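Indach Community Help > Data collection > Wrist camera

Glare on the bench in wrist camera recordings: re-record or keep?

Posted by tadodside_bench
Jun 16, 2018
Tags: wrist camera, lighting, demonstrations, pick and place

I'm recording demonstrations for a pick and place policy. Single arm, two-finger gripper, one small camera at the wrist and no overhead camera. The task is to pick up a plastic bottle cap and drop it in a tray. I have 200 episodes done and planned to do another 50 before training.

When I went back through the recordings I noticed that the bench top throws the room light straight back at the camera. It's a pale, fairly shiny surface. At the start of an episode, before the cap comes into view, there is nothing to look at except the fingers, the bench and the reflection. As the arm moves, the reflection slides across the picture and changes shape.

I trained a quick test model on the first 30 episodes to see where things stood. Twice it drove the gripper over to a bright patch and closed on it. The rest of the time it either found the cap or wandered. I know 30 episodes isn't much to judge by.

The view with the gripper empty over bare bench looks like this, and most of my episodes have a stretch of it: 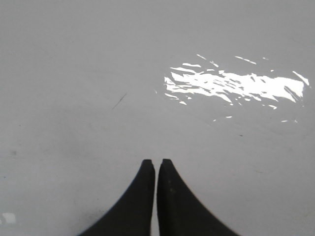 What I need to know

1. Is the glare bad enough that I should throw the 200 out and start over?
2. Should I mask it in software, or leave the pixels alone?
3. Do the scratch and the smudge on the bench matter? The bench at the other site won't have them.

The arm will end up at our Broserholm site, where the benches are a darker grey and the lights are on a different side. I can't record there until November.

3 replies

Posted by greyscale_mike
Accepted by the original poster

Don't throw them out yet. Sort them first.

The worst part of that reflection is blown out to plain white, so there's no information left under it. If the cap is ever sitting in that patch, the camera can't see it and the person driving the arm is working from their own eyes. Those are the episodes to pull. The model gets shown a confident move toward something that isn't in its input, and it will learn to do that move for the wrong reason. That could well be your bright patch problem.

Episodes where the glare is off to one side and the cap is clearly visible are fine. Keep them. You want some variation in the background anyway.

How I'd go through them:

Step through each recording at the moment the arm starts to commit to the cap. If you can't find the cap yourself from the wrist picture alone, mark the episode as excluded. Don't delete it, just leave it out of the training list.

Look at where the cap was placed at the start. If it was nearly always on the same side of the reflection, the model may be using the reflection as a landmark. Move your start positions around so that link is broken.

Check your exposure setting. If it's on auto, a big bright patch will pull everything else darker, and it will shift as the arm moves. Lock it. With black fingers on a near-white bench you have a lot of contrast to deal with already, so pick a value where the bench is a bit under full white and leave it there for every session.

On masking, I wouldn't. You'd have to run the same mask at Broserholm and it would need to find a different reflection on a different bench. Fix the light instead. A sheet of diffuser under the fitting, or turning the lamp so it bounces off the wall, does most of the job.

The scratch and the smudge matter less than the glare, but they don't move, so they can act as markers too. Rotate or shift the arm base a few times over your next 50 episodes and they'll end up in different places relative to the task.

Posted by Barrera_lab_tech

Put a matte mat down. We had the same trouble with a white laminate bench and a matte desk mat fixed it in five minutes. Get a grey one if the other site is grey. Tape the edges or the gripper will catch them on a low approach.

Also wipe your fingers. There are some specks just below the tip on the right one. Probably won't hurt anything but if it's dust it'll come off on the objects.

Posted by wendover77

I'd start over, personally. 200 episodes is a few days of work and you'll be faster the second time. Old data with bad lighting always comes back to bite you. Or just use a bigger network, it should learn to ignore reflections by itself.

Comments on this reply

greyscale_mike: A bigger network won't recover a cap that's been washed out of the picture. I'd also be careful about "always". Plenty of the 200 are probably usable.

wendover77: Fair enough, but check how many are left before you decide. If it's under half I'd still redo them.

tadodside_bench: Going with the sort first. Exposure was on auto, so I've locked it. I've ordered a grey mat as well and will record the next 50 on that, with the base shifted between batches. Leaving the old episodes in a separate folder for now.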